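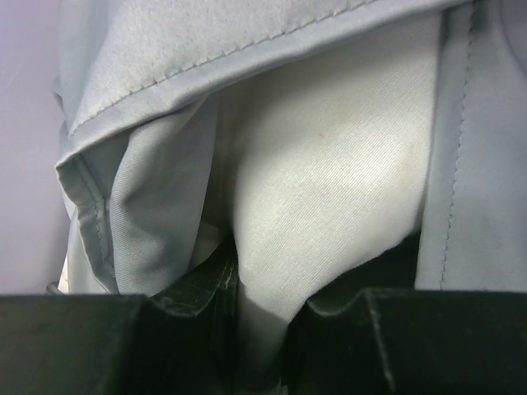

Gray-blue twill, stitched hem, close up.

From: Ayanda Nel
To: Rerketti sewing list
Date: 4/10/20
Subject: Re: Thread breaking on hems, and the twill order

Replies to a few people in one message.

On the thread breaking, I wrote in March that I thought it was the needle. I was wrong about that. I changed needles twice and it kept happening. What fixed it was taking the bobbin case out and brushing it. There was a packed strip of lint under the spring, and the tension had been off for weeks without my noticing. I have now done 11 hems in a row with no break, same thread, same machine.

One of the earlier messages said:

> I'm using the Prarel thread from the group order and it snaps
> every time I go over a side seam. Straight runs are fine. I've
> loosened the top tension as far as I dare. Is it a bad batch,
> or is it me? I still have most of a 200 meter spool and I don't
> want to throw it out. Also, does anyone know if the twill needs
> washing before I cut? The last piece I didn't wash and the legs
> came up short.

I don't think it is a bad batch. Mine came out of the same box. If it only breaks at the side seam, the foot is probably tipping back when it climbs onto the thick part. Fold a scrap of the same cloth until it is as thick as the seam, put it under the back of the foot, and sew on slowly. Take the last few stitches by hand with the wheel. Put your top tension back where it was before you do any of this, or you won't know which change helped.

Yes, wash the twill first. Wash it the way you will wash the finished thing, and dry it the same way too. I cut a 50 cm square from the end of the last bolt, washed it warm and tumble dried it, and it lost roughly 2 cm along the length and hardly anything across. On trousers you will see that.

For pressing, I turn the hem up once, press, let it cool flat, then turn it again and press again. Pinning the whole thing in one go never gave me an even edge. A strip of card marked at the hem depth is quicker than a tape.

About the order. Vishwakarma still has the mid-weight in gray and in navy. The black is out and they could not give me a date. The minimum is 200 meters for the lower price and we are short of that, so if you were thinking of it, send me your amount and color off list. Plutbridge will still cut small lengths for anyone who only needs enough for one pair, but you pay the shelf price.

I have two spare bobbin cases for the older machines if anyone wants one. They are used but clean. Postage only.

Ayanda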